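Setting up the Grorolico hand gripper for laundry demos

The Grorolico is the hand-held gripper in Meneo's starter kit. You squeeze, the fingers close, and the camera on top records the whole thing for a robot that will one day do your folding. Meneo sells this as effortless. It took me 6 tries to get a recording the software would accept, so here are the steps I wish had come in the box.

1. Check the screws on both fingers. Mine arrived finger-tight, in the sense that a finger had tightened them.

2. Charge the handle fully. The 278-page manual covers this in one sentence, on a page about storage.

3. Open Drimier, the recording app, pick "Soft goods" and choose a new session. Don't pick "Fabric". It's a leftover from March and saves nothing.

4. Stand at the foot of your work surface. A bed is fine. Hold the gripper level with the fingers open and wait for the tone.
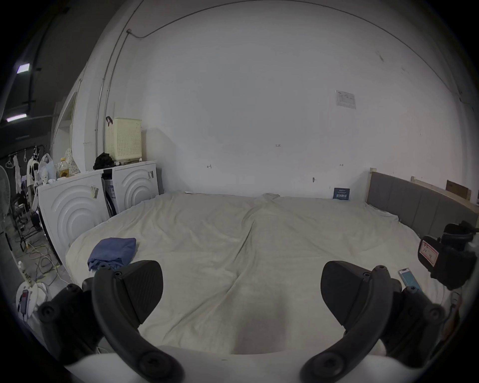 Starting position: pads open over the sheet, blue cloth to the left.

5. Move in slowly, close on one corner of the cloth, lift, and count to 3 before you turn your wrist. Drimier treats quick turns as a personal insult and drops the clip.

6. Put the cloth down, open the fingers all the way and go back to the start. Do 4 good passes before you upload.

The older Amano grip has a nicer trigger, but its clips need converting first - an evening I would like back. For cloth work I'd still buy the Grorolico. Get the spare pads with it, as shipping them later costs more than the pads.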